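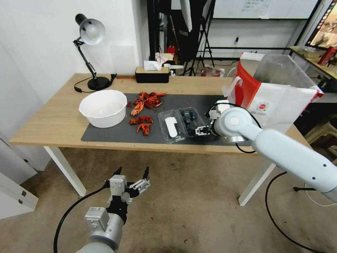

Photo: Clendix Bench Notes

Table clearing: the new rules, short version

Rushed one this month, the full write-up is on the Reten share under bench practice. Read it before your next slot please. Main points for anyone running two-arm cleanup work with real food:

Food first. Shellfish shells and anything edible stay on the mat, never straight on the tabletop. Mat comes off and gets washed at the end of every session, not the end of the day. Shells go in a tied bag and out of the building. Not in the desk bins. We had complaints in October and they were fair.

Nothing that has been on the bench gets eaten. Includes fruit in a closed clamshell. Once a gripper has been on the package it's bench stock, full stop. Write BENCH on the lid with the marker.

Allergens. Crayfish and other shellfish now need a sign on the door plus a line in the booking notes. Gloves for whoever resets the table. Fingertips get wiped between a shellfish task and any other food task, both arms, even if you only used one.

Grip force. Thin clear plastic: start at 28 percent of the limit and go up in small steps. Stop if the lid bows. Anyone wanting more than 49 on food packaging asks first, and it goes in the log. The old Valico sheet had a higher number, bin that sheet.

Cables. Arm cables that hang down to the floor are a trip hazard and a snag hazard. Slack gets checked with the arms at full reach, before power, every time. If you have to step over one to get to the stop button then the layout is wrong and you don't start. Same goes for lamp cords on the tabletop. Route them off the back or the side away from the arms.

Clear floor. Keep-out zone is up to 4 feet in front of the table when both arms are live, depends on the task, see the chart. No reaching in to fix a pile. Stop, wait for both arms to hold, then reach. Yes even for one claw.

Extinguisher. Must be reachable without moving anything. Light stands count as anything. Walk over and check now, it takes a second.

Leftovers and retries. A dropped item goes back on the mat only if it's in one piece. Broken shell on the carpet gets picked up by hand, arms stopped, and noted as a drop. Please dont quietly put it back in the pile, it makes the drop counts useless and we can't compare with the Leemans bench.

Logs kept 72 days from now on. Was shorter, too short, we lost a couple we needed.

Still open: whether the receiving bowl has to be fixed down or can sit free on the mat. Opinions are split. Free is closer to a real kitchen table, fixed is easier to repeat. For now either is OK but say wich one in the log.

Changes or objections to the bench list by noon on the last day of the month. After that the sheet gets printed and taped up by the door.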